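I was going to write about the garden this week, but the garden is mud and it's March, so you're getting another post about the two-armed cell instead. Those of you who come here for tomatoes, I'm sorry, and I promise they'll be back!

For anyone new: I look after a small tabletop cell at Budby, two arms with a gripper each, black curtains on the sides and a table full of play kitchen things between them. It spends its days learning to move the kitchen things around. My part is the dull part, meaning bolts, cables, finger pads and wiping the table down, and I have grown very fond of it (my sister says I talk about the left arm the way other people talk about an elderly dog).

Sunday was the big check. I like Sundays for this because the building is quiet and I can leave my tools spread out on the bench without anybody borrowing the good hex key. Jinlong Jiang came in at 8 with dumplings and stayed for the whole thing, bless him.

We began with the grippers. The fingers take most of the knocks in a crowded layout like this one, where an arm has to come down behind the kettle or over a bowl without clipping anything. I go over each finger with a flashlight and my thumbnail, looking for little cracks near the cutouts, and then I wiggle it. If it wiggles back, it gets new screws. The left one wiggled back.
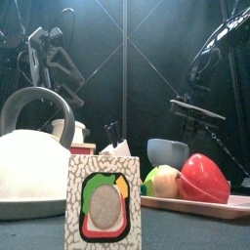 *Both grippers down among the groceries. I'm still a little in love with the sushi box.*

After that came the cables, which I will go on about if you let me. A cable on a moving arm needs slack, but too much slack and it droops down and catches on a handle. I'd left too much on the left arm last time, so I took out 2 inches and tied it again. Then you run the arm slowly through its whole reach with one hand on the stop button, watching the loop and nothing else. Jinlong watched the other side for me and called out whenever he thought something looked tight. He was wrong twice and right once, and the once was worth it.

Then everything goes back on the table and we look at the whole layout from the head end. Jonalyn Villanueva taught me to do that when I started, and I've never found a better way to catch a plate that has crept too close to an arm's base.

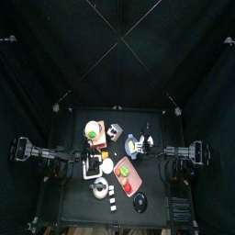 *The full spread: pot on its board, blue pan, kettle up front, and the pink tray of vegetables and friends.*

I still want to go over the mounting bolts with the proper torque wrench, which is on loan to the Dranis people until I go and fetch it. The dumplings were pork and chive, by the way, and I've asked for the recipe.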